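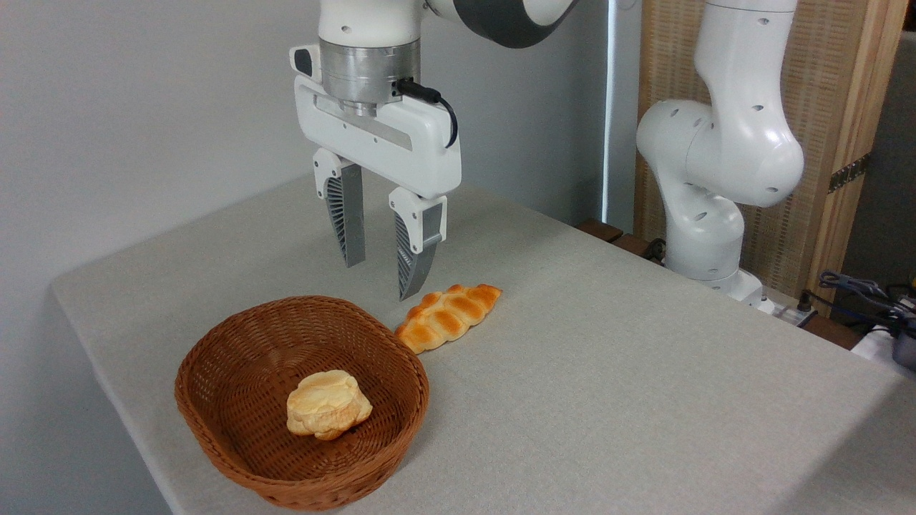
Chapter 9
Presenting Bread: Baskets, Boards and the Bread Table

In this chapter
Why bread is set out separately from the rest of the meal
Choosing a basket or a board
Shapes of roll and bun, and how they sit together
Linings, crumbs and cleaning
Practice pieces and how they are used in class

Before you begin
Students should have completed the work on table surfaces in Chapter 3 and should be able to name the common shapes of small bread. No baking is required for this chapter. Those who have not yet taken the hygiene unit may carry out all the practice tasks with display bread, but must not handle bread intended for guests.

9.1 The place of bread in service

Bread is often the first food that a guest sees. It may be on the table when the party sits down, or it may be brought within a few minutes of their arrival, and in either case it is looked at for longer than most dishes are. A main course is admired briefly and then eaten. A basket of rolls may remain in view through the whole of a meal, becoming emptier and less orderly as it goes round.

For this reason the trade has long treated the setting out of bread as a task in its own right. In smaller dining rooms it falls to whoever lays the tables. In larger houses one member of staff may be given the bread table for the whole service, with the duty of filling, checking and replacing baskets. The Prerau dining rooms, whose working notes are used at several points in this book, record 325 covers on a full day and keep one person at the bread table from opening until the last order.

The work is simple to describe and takes some practice to do well. The student must learn to judge how much a basket will hold before it looks crowded, which pieces should lie at the front, and when a basket that is not yet empty should nevertheless be taken away.

9.2 The basket

The wicker basket remains the usual choice for rolls and buns. It is light, it lets air pass beneath warm bread so that the underside does not soften, and its colour suits almost any crust. An oval basket is easier to pass along a narrow table than a round one of the same capacity, while a round basket is better placed at the centre of a round table, where it presents the same face to every guest.

Four features should be examined when a basket is chosen.

The weave. A close weave holds crumbs, and an open weave lets them fall on to the cloth. Neither is wrong. A close weave needs more frequent brushing, and an open weave needs a lining.

The rim. A rolled rim is comfortable to hold and does not catch on sleeves. Run a finger round the whole of it. Any broken strand is a reason to withdraw the basket from service.

The sides. Sides that flare a little outwards show more of the bread and make it easier to lift a piece out without touching its neighbours. Upright sides hold more, but the lower pieces are hidden.

The base. Set the basket on a flat surface and press each part of the rim in turn. A basket that rocks will tip when it is nearly empty, because there is no longer any weight in it to keep it steady.

Boards are treated in section 9.6. They are preferred for whole loaves and for anything that must be cut in front of the guest.

9.3 Shapes and colours

A basket filled with one shape of roll looks tidy but plain. Most houses use two shapes, and a few use more. The mixture should be planned, as some shapes sit well together and others do not.

Long pieces, such as the plaited roll, have a clear direction. The eye follows them from end to end. Set straight across a basket, a plaited roll appears to divide it, and set at a slant it leads towards the pieces beside it. Round pieces have no direction and may be used to fill the spaces that long pieces leave. A round bun with an uneven top should be turned until its best side faces the guest - a small matter, but one that is soon noticed when it is neglected.

Colour deserves the same care. A plait browns first on its raised parts and stays paler in the folds, so that a single roll may show several shades. A pale bun beside it will look paler still. Where the difference is pleasing it may be used on purpose, with dark and light pieces placed by turns. Where it makes the lighter bread seem underbaked, the two should be served in separate baskets.

A roll that is too long for the basket should not be bent or stood on end. It may be laid across the rim if it is steady there, or moved to a board. Bread for guests is never set down directly on the table top.

9.4 The background

Students sometimes give great attention to the basket and none to what is under it. A plain, light surface allows the colour of the crust to be seen, and a strongly patterned cloth competes with the weave. Pale grey, off-white and undyed linen are all suitable. If the surface has a slight texture it will also hide the few crumbs that fall between one clearing and the next.

Light from one side shows the shape of a plaited crust better than light from directly overhead. Where the position of the lamps cannot be changed, the bread table itself may be turned or moved nearer to a wall.

9.5 Display bread and practice pieces

Display bread is made to be looked at and handled, and is not food. It is used in shop windows, in training rooms and in catalogues, and it saves a good deal of waste. The training kitchen at Trustodville, before it adopted display bread, threw away 1,745 rolls in a single teaching year, nearly all of them spoiled by repeated handling.

Practice pieces must be kept apart from real bread at all times. The following rules apply in every class that uses this book.

Display bread is stored in a closed box marked with the words "Not food".
It is counted out at the start of the class and counted in at the end.
It is wiped with a damp cloth after use and dried before the box is closed.
Baskets used with display bread are not used for guests until they have been brushed and washed.

Teachers may obtain suitable sets from any school supplier. The tasks in this chapter were prepared with the Sadetwood basket set and the Wada bread set, but other sets of similar size will serve as well.

Words used in this chapter

Cover: one place laid for one guest.
Flare: the outward slope of the side of a basket.
Lining: a cloth or paper laid inside a basket before the bread is put in.
Plait: a piece made from strands of dough crossed over one another before baking.
Rolled rim: an edge finished by winding the strands round so that no ends are left standing.

Section 9.6 begins with the choice and care of boards. Students should have a clean board and a dry cloth ready before they read further.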